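Getting the paint off: Vikas Mittal on interior lighting and colour

Vikas Mittal has spent most of his working life looking at walls under lamps. He trained as an electrical technologist, moved into lighting layout for residential renovations, and now runs the colour and lighting desk at Garnen, a small interiors practice that takes on older houses and low-rise flats. The work is mostly measurement. He visits a room, records the light level at set points, reads the existing lamps, and only then opens the paint deck.

We spoke at the practice for a little over an hour. The subject was why a paint colour chosen in a shop so often looks wrong at home, and what can be done before the tin is opened.

"The colour on the wall is a product of three things," Mittal said. "The pigment, the light falling on it, and whatever else in the room is bouncing light back at it. People choose the first one and leave the other two to chance."

Lamps first

His first question to a client concerns the lamps. Most households he visits have a mixture, bought at different times, and the colour temperatures don't match. A lamp at 2700 kelvin beside one at 4000 will give the same grey wall a yellow cast at one end and a blue cast at the other.

"I ask them to settle the lamps before they settle the paint. If they want to replace the lamps afterwards, fine, but then they should expect the paint to move."

He pays as much attention to colour rendering as to temperature. The rating printed on the box is an average over a set of test colours, and it can hide a weak result in the deep reds. Mittal has a stricter rule for bedrooms and dining rooms than for halls and laundries.

"A lamp rated 84 will light a hallway perfectly well. Put it over a terracotta wall and the wall goes brown. The number for saturated red is reported separately, and you often have to go looking for it in the data sheet."

The Sturnow house

The project he refers to most is a two-storey brick house in Sturnow, finished in March. The owners had painted the main bedroom twice in the same off-white and disliked it both times. They assumed the batch had been tinted badly.

Mittal measured the room at five points in the morning and again in the late afternoon, with the blinds up and then down. The window faced south onto a neighbouring wall of red brick, and by his readings much of the daylight entering the room had been reflected off that wall first.

"So the daylight was already pink before it reached the paint. The off-white had a slight red undertone of its own. You put the two together and you get something like sticking plaster."

The fix was an off-white with a small amount of green in the base, which looked unpleasant on the card and neutral on the wall. He had the owners live with a sample board for two weeks before ordering.

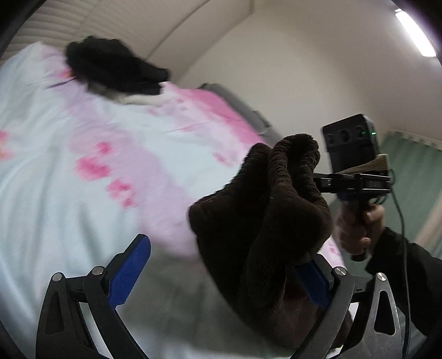

Sample boards

Mittal is particular about boards. He doesn't paint test patches directly on the wall, for two reasons. The old colour surrounds the patch and shifts how the eye reads it, and the raised edge of the patch can show through the final coat.

His boards are primed hardboard, painted with two full coats out to the edges and left for the time stated on the tin. Each one is labelled on the back with the product, the tint formula and the sheen. He stands them upright against the wall, never flat on a table, and moves them to each wall in turn.

"A board lying flat under a ceiling light gets far more light than a wall does. You'll pick a colour a full step too dark, and then wonder why the room feels like a cupboard."

For sheen he uses a low-lustre finish as his default. Flat paint hides poor plaster and marks easily. Gloss shows every joint, and it also reflects the lamp itself, so that part of the wall looks white whatever colour it has been painted.

Reflectance and the lighting budget

The next stage is arithmetic. Every paint card worth using lists a light reflectance value, and Mittal enters the figure for walls, ceiling and floor into a spreadsheet of his own called Virkico. It returns an estimate of the light output needed for the room.

He gave the study in the same house as a case. With the walls in a pale grey, Virkico called for 1272 lumens from the ceiling fitting. The owners then switched to a dark blue, and the requirement rose to more than 2000.

"They kept the blue, and I think they were right to. But the fitting had already been ordered, so we added a wall light on each side of the desk. If the paint had been decided first, it would have been one fitting and one cable run."
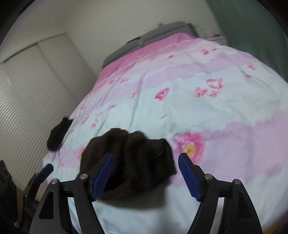
The spreadsheet has limits, and he was frank about them. It treats each surface as a single value, so a wall that is half bookshelf has to be averaged by hand. It takes no account of glare. He checks every result with a meter after installation and writes the difference beside the estimate, and he has adjusted the floor term twice on the strength of those notes.

Ceilings and trim

Asked about the habit of using standard ceiling white everywhere, Mittal was fairly relaxed. In a room lit mainly by downlights he sees little harm in it, as very little of the light strikes the ceiling directly. Uplights are a different case. There the ceiling is the light source in practice, and any tint in it is passed on to the rest of the room.

"I had a client in Albers with a cream ceiling and four uplights. Every colour she tried went yellow. We repainted the ceiling and left the walls alone."

Trim he prefers to match to the wall in small rooms, one sheen level up. In larger rooms he will allow a contrast, provided the skirting and the door frames are done from the same tin.

What he would check first

For a reader working without a meter, Mittal suggested starting with the lamp boxes, if they have been kept, or the printing on the base of each lamp. Write down the temperature of every lamp in the room and replace the odd ones out. Then look through the window and note the colour of the largest thing outside it, whether that is a fence, a hedge or somebody's garage.

After that, make two boards and leave them up. He advises looking at them at the hour the room is most used, with the lights that will be on at that hour. A bedroom seen mainly after dark can be chosen almost entirely by lamplight, and in his view the daylight result matters much less there than people expect.

"Two weeks is a good period. If you've stopped noticing the board, order the paint."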